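Workshop tips: getting the software right for laundry pickup

Tips sent in by readers who run two-arm setups at home or in a shed. Most of these are for Rosent, but the Gratex planner has the same settings under other names.

Set the planner's speed limit low for the first Friday session and save it as its own profile. You'll want to go back to it.

Redo the hand-eye calibration whenever you retighten a wrist camera. A shift of 4 mm is enough to make the fingers close beside a sleeve.

Pick grasp points on folds and edges. Flat cloth gives the depth filter very little to work with, and the arm will tend to push it along.

Red fabric can blow out under warm bulbs. Lock the white balance and exposure before you record, and keep the colour mask wide enough to take in the shadowed folds.

Add the couch or ottoman to the collision map as a rounded shape, padded by 6 cm. A plain box blocks off too much space near the corners.

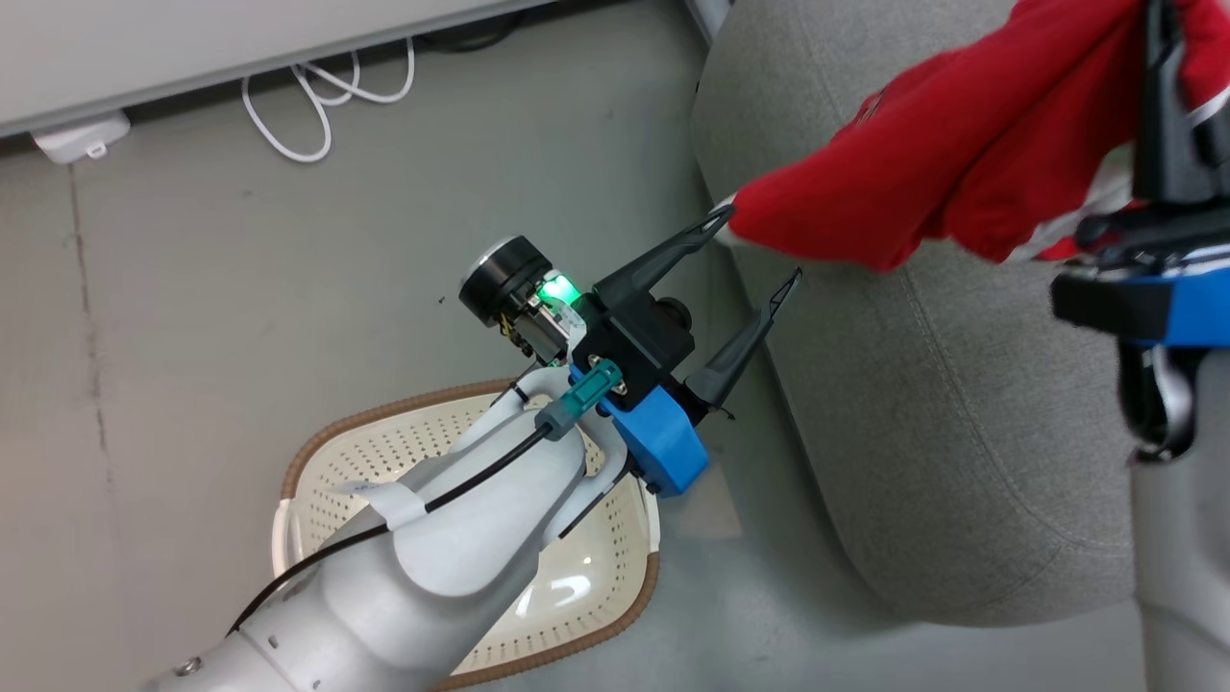 Give each arm its own zone and let the planner hand over the shared middle to one arm at a time. Liesl Hämmerli in Prondstead went from 18 stalled plans in an evening to four after making this change.

Perforated baskets come through as noise in a point cloud. Fit a simple solid model over the basket and ignore the points inside the walls.

Keep the logs from failed grasps. Name them by garment and arm, and replay them in the Gumede viewer before touching any gains.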